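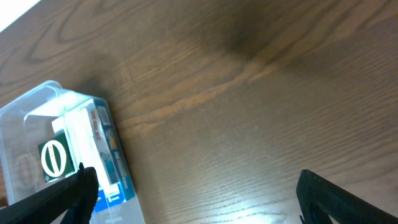
A wooden tabletop with a dark patch in the grain.

Fumiko Nakajima was 24 when she signed up as a member of the Grerthorpe Residents' Party. It had no office then, and its first list of candidates was typed at her aunt's house. She has now led the party for two terms and will step down in the spring.

"People think we were founded over the bridge," she said. "We weren't. The bridge came later. We were founded over the water bill."

The town council had sold the pumping station to a company called Nendar, and rates went up twice in one winter. A schoolteacher, Kazue Shibata, called a public meeting. The hall had 85 chairs and people stood along the walls.

"Kazue didn't want a party," Nakajima said. "She wanted a petition. The council took the petition, thanked her and put it in a drawer. After that she wanted a party."

Shibata ran for mayor that December and lost by 746 votes. The party did win two council seats, both in the Wolow district, where most of the mill workers lived. 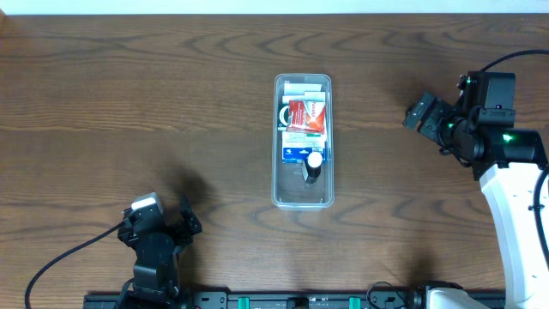
Toiletries in a clear plastic container on a wooden table.

The split came over a vote on the budget. One of the two members, Alhassan, voted with the majority and was expelled within the week. Nakajima spoke against the expulsion at the time and still thinks it was a mistake.

"He got a clinic for Wolow out of that vote," she said. "We threw him out and then put the clinic in our next leaflet. I was ashamed of that leaflet."

Alhassan sat as an independent until he retired. Shibata left politics after a second defeat and went back to teaching. The two of them did not speak for years – Nakajima says she carried messages between them more than once.

Membership is down to 30 paying members, though the party still holds one seat. Asked whether it should merge with a larger group, Nakajima said that was for the next leader to decide.

"I have my opinion and they'll hear it at the meeting," she said. "The water bill is still too high, by the way. You can print that."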